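생활 > 살림 게시판 > 세탁·다림질 > 흰 빨래

제목: 과탄산소다로 흰 천 되살린다는 말, 다들 정말 믿으세요?

글쓴이: 누런홑이불
Apr 14, 2019

살림 블로그마다 과탄산소다 한 숟갈이면 누레진 흰 이불보가 새것이 된다고 하길래 세 번 해봤습니다. 60도 물에 담가두고, 세제 섞고, 헹굼 추가까지 했어요. 결과는 글쎄요. 목 닿는 자리는 조금 나아진 것 같기도 한데, 젖었을 때랑 말랐을 때 색이 달라서 그것도 자신이 없습니다.

제가 의심하는 건 비교 사진들입니다. '전' 사진은 저녁에 형광등 밑에서 찍고 '후' 사진은 한낮에 베란다에서 찍더라고요. 그러면 물에만 빨아도 하얘 보이죠. 같은 자리에서 같은 시간에 찍은 비교를 본 분 계시면 링크 좀 주세요.

추천 26 · 댓글 9

└ 삶은행주
온도가 문제 아닐까요. 60도라고 맞춰도 대야에 받아두면 금방 식어요. 저는 주전자로 중간에 한 번 더 부어줍니다. 면이면 확실히 효과 봤어요.

└ 누런홑이불
'확실히'라는 게 어떻게 확실한 건가요? 안 담근 쪽이랑 나란히 놓고 보셨는지 궁금합니다.

└ 삶은행주
아니 그냥 눈으로 보면 알죠;; 빨래하면서 실험 노트 쓰는 사람이 어디 있어요.

└ Bảo Đinh
저는 나란히 놓고 봤습니다. 낡은 베갯잇 하나를 반으로 잘라서 한쪽은 과탄산, 한쪽은 일반 세제만 썼어요. 물 온도와 담근 시간은 똑같이 했고요. 땀 얼룩은 과탄산 쪽이 낫고, 전체적으로 누런 기는 둘이 구분이 안 됐습니다. 아내한테 어느 쪽인지 안 알려주고 골라보라고 했더니 틀렸어요. 딱 한 장이니까 이걸로 결론 낼 생각은 없습니다.

└ 누런홑이불
이런 걸 기다렸습니다. 그러니까 얼룩이랑 바랜 색은 따로 봐야 한다는 거네요.

└ 골목세탁소집딸
부모님 가게에서 일 도운 지 꽤 됐는데 한마디 할게요. 흰 천이 누레지는 이유가 하나가 아니에요. 피지가 남은 것, 세제가 덜 헹궈진 것, 형광증백제가 빠진 것, 섬유 자체가 늙은 것. 과탄산은 앞의 것엔 듣고 뒤로 갈수록 안 들어요. 증백제 빠진 건 때가 아니라서 아무리 담가도 소용없고요. 그런데 블로그에서는 이걸 전부 '찌든 때'라고 부르죠.

└ Enikő Csonka
증백제 이야기 나와서 말인데, 그건 그것대로 좀 속는 기분이에요. 푸르스름하게 보이게 해서 눈을 속이는 거잖아요. 깨끗해진 게 아니라요.

└ 골목세탁소집딸
틀린 말은 아닌데 손님들은 그 푸르스름한 걸 깨끗하다고 하세요. 원래 면은 크림색에 가까워요. 무증백 이불 사 가신 분이 덜 빨린 것 같다고 다시 들고 오신 적도 있습니다.

└ 삶은행주
그럼 결국 뭘 하라는 건가요? 다들 안 된다는 말만 하시고.

(댓글 더 보기)

└ Makis Sfakianakis
식초 헹굼은요? 저는 Gesetham에 살 때 물이 세서 늘 넣었습니다. 수건이 덜 뻣뻣했어요. 색은 모르겠고요.

└ 누런홑이불
식초는 저도 반신반의입니다. 센물이면 이해가 가는데 우리 동네 물은 별로 세지도 않거든요. 그리고 과탄산이랑 식초를 같이 부으라는 글도 있던데, 하나는 알칼리고 하나는 산이잖아요. 거품 나는 걸 보고 세척력이라고 하는 건 좀.

└ 골목세탁소집딸
같이 붓지 마세요. 서로 깎아먹어요. 쓰려면 다 헹군 다음에 따로요.

└ Nhi Khương
색은 그렇다 치고, 흰 천은 구김 때문에 더 지저분해 보이는 것도 있어요. 접힌 데마다 그늘이 져서 회색으로 보이거든요. 저는 색 비교하기 전에 무조건 다립니다.
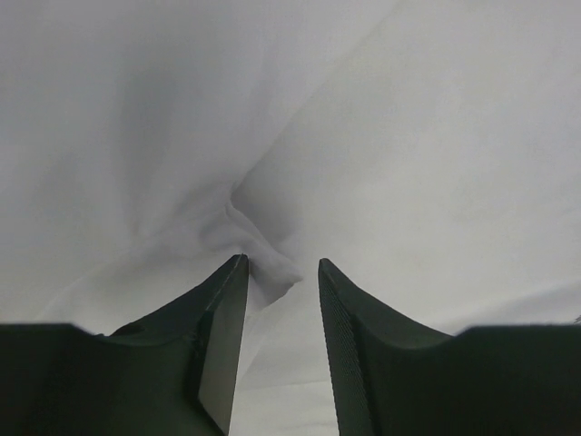

그럼 얇은 흰 천은 언제 다려야 구김이 제일 잘 펴지나요?
살짝 덜 말랐을 때요. 바싹 말랐으면 분무기로 물을 고루 뿌리고 잠깐 말아뒀다가 다리세요.

└ Bảo Đinh
동의합니다. 그리고 흰색은 빛에 따라 너무 달라 보여요. 같은 천인데 한쪽은 푸른 기가 돌고 다른 쪽은 크림색으로 보이기도 하니까, 비교 사진은 웬만하면 안 믿는 게 맞습니다.

└ 삶은행주
저는 그래도 계속 담글 겁니다. 기분이라도 하얘지니까요. 비싼 것도 아니고.

└ Cường Sầm
비싼 쪽에 당한 사람 여기 있습니다. Korkus라는 표백 세제를 2통 샀는데 뒷면 성분을 보니 주성분이 과탄산나트륨이더라고요. 향만 더 들어갔습니다. 값은 몇 배고요.

└ 누런홑이불
성분표 보고 사는 게 그나마 남는 장사네요. 저는 이번엔 홑이불 한 장을 잘라서 Bảo Đinh 님 방식대로 해보려고 합니다. 사진은 둘을 나란히 놓고 같은 창가에서 찍을게요. 차이가 없으면 없다고 쓰겠습니다.

└ 골목세탁소집딸
자르실 거면 올 풀리니까 가장자리부터 박으세요. 안 그러면 세탁기 거름망 청소하느라 고생하십니다.

공유 2 · 스크랩 9

문의하기 | 이용약관 | © 2019 살림 게시판 | 맨 위로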